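Two months with the Hanent two-arm tabletop kit. Notes for anyone thinking of buying one. (1/10)
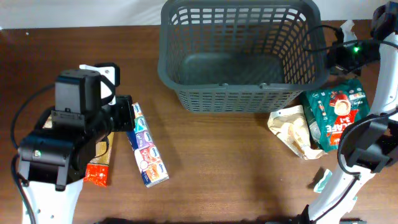

We bought the kit from Isbridge in September. It ships as two arms, two grippers, a power brick per arm and a printed setup sheet. The table is up to you. 2/

Assembly took me one long afternoon. The arms come mostly built. You attach the grippers, run the cables and clamp the bases down. The setup sheet skips the step where you set the motor IDs, so read the online version before you start. 3/

The job I use for testing is packing small groceries into a basket. Snack boxes, drink sachets, coffee pouches, soft bags. Stuff with different shapes and stiffness that costs very little to replace. 4/

Boxes are easy. A long narrow box gets picked up on the first try most of the time if the arm comes in across the short side. Along the long side the fingers don't open wide enough. 5/

Pouches are harder. The fingers that come with the kit are smooth and slippery packaging slides out. I added thin rubber strips and that fixed most of it. Isbridge sells a rubber set, but it was out of stock when I ordered. 6/

Thin sachets lying flat are still a problem. The best method I have is to drag one to the table edge with one arm and pinch it with the other. Slow, and it needs both arms free. 7/

Longest session so far was 126 picks. One motor got hot near the end and shut itself off. It came back after 10 minutes. I now take a break every hour and it hasn't happened again. 8/

Support: I wrote in twice. The first answer took 8 days, the second came the next morning. Both were useful. Spare gears were sent free. 9/

I also looked at the Arnley kit. Stronger arms, but the software only runs on their own controller. For light items on a table I'd buy the Hanent again. Get the longer cables when you order, the standard ones are tight if your bases sit far apart. 10/10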